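Small Parts, Good Manners: the house rules behind a two-armed bench

Spend a Saturday morning with people who run robot arms for a living and you will hear a lot about rules. I expected to be bored. I came away with four pages of notes and a real fondness for a document called the Nordin bench code, which runs to 10 pages, lives in a ring binder beside the door and has been rewritten more times than anyone cares to remember.

The code covers what happens when two arms share one counter and the things on it are small, light and easily scratched. Earbuds are a favourite, and I can see why! They're slippery, they come in fiddly little cases with hinged lids, and every maker shapes them differently. If your rules hold up for earbuds, they'll hold up for most of what you find in a kitchen drawer.

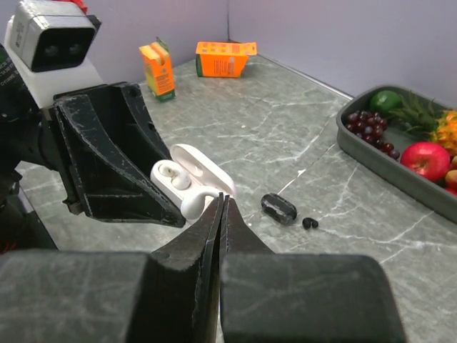 Fludenus Robotics Club, Bench Practice Group

The first rule in the binder is the one I heard quoted most: one arm works, the other waits or helps. Each arm has a declared job before anything moves. If the left one is steadying a case, it's written down as steadying, and it doesn't wander off to do something clever. Two grippers can come very close together over a case no bigger than a matchbox, so the code asks for a slow zone wherever their paths overlap. Inside that zone both arms drop to a crawl, and whichever arrives second gives way. It's the four-way stop, more or less, and it works for the same reason.

Then there's the matter of what else is on the counter. You might expect a code of practice to demand a spotless surface, and the early drafts did. The current one goes the other way, and I love it for that. It says a working bench should carry ordinary clutter: fruit in a tray, bright little boxes, a second set of earbuds in a different colour. A system that can only find a white case on a bare counter hasn't learned much about finding white cases. The rule is that clutter gets chosen before the session, and the list is kept with the results. Changing the fruit halfway through is allowed, but only if you write it down.

Force gets a whole page. The code's principle is to start too gently and work up. A dropped case costs you a few seconds, while a crushed hinge costs you the case. Grip goes low on the body, where the plastic is strongest, and lids are treated as off limits for holding unless the task is to open or shut them. There's a lovely bit of plain writing on this page, which I copied out in full: "Hold the part that would be holding it up anyway."

The group arrived at its starting values the slow way, with 265 logged grips on cases of various shapes, and the binder has them all, including the bad ones. Keeping the bad ones is a rule too. A failed grip is logged in the same form as a good one, with the same care, and can't be removed by the person who ran it.

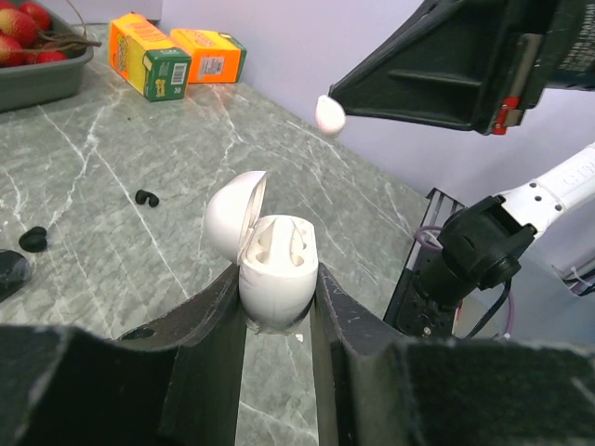 Wear is the subject people get most animated about. Gripper fingers scuff, and their surfaces change as they do, so a setting that suited them in August may be wrong a month later. The code asks for a look at both pairs every 200 cycles, by eye and by thumb. The thumb test is simple: power off, arm parked, press and drag. If the surface feels different from the spare set in the drawer, the log gets a note and the next session opens with a fresh round of gentle grips.

Cables come next, and this section has teeth. Every cable needs enough slack for the full reach of its arm, tested by hand before power goes on, and ties are checked at the same time. Anything that brushes the counter during a full sweep has to be rerouted before work starts. No exceptions are listed, and when I asked whether there ought to be one or two, I got a very firm look.

The Tollard workshop, across the courtyard, uses the same binder with a few pages swapped out. Their version has a stricter line on hands: nobody reaches over the counter until both arms are stopped and someone has said so out loud. Fludenus adopted the spoken part last winter and kept its own wording for the rest. You hear it all day, a cheerful "both stopped", followed by an arm going in to set a case back on its mark.

Work has begun on a version for bigger items under the name Allerero, and I was shown two draft pages on bowls. They're covered in pencil, with one paragraph crossed out and put back twice. The argument over wet surfaces was still going when I left for the bus.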